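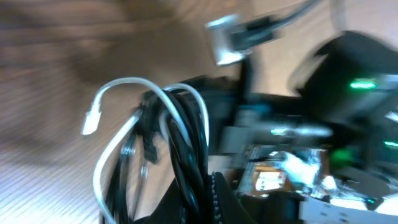

The Curside small electronics collection accepts household cables, chargers, adapters and handheld devices from residential addresses on the scheduled route. It's operated by Cerkar under contract and currently covers 1,016 dwellings. Cables are the material residents ask about most, and they may be mixed: a thin white lead with a small white plug can go in the same bag as a bundle of heavier black cords, even if the two are tangled together. Colour, age and connector type have no bearing on acceptance. The answers below apply to the service as revised in October 2026.

Print this page | E-mail this page

Do I have to untangle cables before I put them out?

No. Tangled cables are fed to the sorting line as they arrive. Remove anything that isn't a cable, such as a power board with a surge module or an extension reel, and bag it separately.

Should I cut the plugs off?

Leave them on. Plugs and moulded connectors are separated mechanically at the Wieczorek plant, and the metal in them is recovered in a different fraction from the conductor. Never cut a cable that is connected to a power outlet.

How should cables be packed?

Use a clear bag and tie the neck. Each bag must fit through the 200 mm opening of the collection cage. Opaque bags are left behind with a tag. Cardboard boxes are accepted at the depot counter but not at the kerb, as wet board contaminates the load.

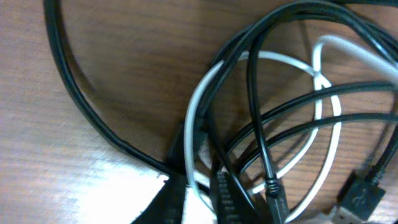 Black cables and a white cable on a wooden tabletop. Mixed colours can share a bag.

Is there a maximum length?

Coil any cable longer than 700 mm before bagging it. The coil can be held with tape, string or its own tail. Metal ties have to come off.

Which items are not accepted?

Loose batteries, power banks and anything with a battery that can't be removed by hand go to the depot counter only. Fixed building wiring, including offcuts from renovations, is classed as trade material. Fluorescent tubes, smoke alarms, toner cartridges and cathode-ray screens are outside the contract. Whitegoods are booked through the bulky items service, which has its own FAQ.

What happens to the cables after collection?

Loads are weighed at the depot and sent to Wieczorek, where they are shredded to granules. A vibrating table and an air stream divide the metal from the plastic. Copper goes to a smelter. Flexible PVC jacket is graded and sold for matting and traffic products when it meets specification — when it doesn't, it is landfilled, and the tonnage appears in the annual report.

Can working cables be reused?

Yes, through the depot counter. Cables handed over there are visually inspected and tested for continuity before they are shelved in the Bredura reuse shop. Mains leads are also tested for insulation resistance and tagged. Material collected at the kerb is treated as scrap whatever its condition, so a usable lead is better taken to the counter.

Do I need to erase devices?

Yes. Sign out of all accounts, carry out a factory reset and remove any SIM or memory card. Cerkar doesn't issue certificates of destruction for household items. Storage devices are shredded whole.

Can a home business use the service?

A home business at a residential address may use it within the normal household limit of one bag per collection. Larger quantities need a trade account. The trade rate applies to consignments of up to 200 kg; heavier loads are quoted individually. Applications go to Florante Samonte in the contracts office.

My bag wasn't collected. What should I do?

Check it for a tag, which will show a reason code. If there's no tag, report the missed collection by the end of the next business day. Bags must be at the kerb by 6 a.m. and at least a metre clear of bins, poles and parked vehicles. Late bags are not picked up on a return run.

Will the schedule change?

The route will be renumbered in November. Collection frequency stays the same. A new calendar will be delivered to each address, and apartment buildings will receive one copy for the noticeboard — additional copies are held at the depot.

Who do I contact about something not listed?

Write to Viera Kratochvíl, service coordinator, at the Curside depot. Include your street address and the nature of the item. Replies are normally sent within five business days.

Print this page | E-mail this page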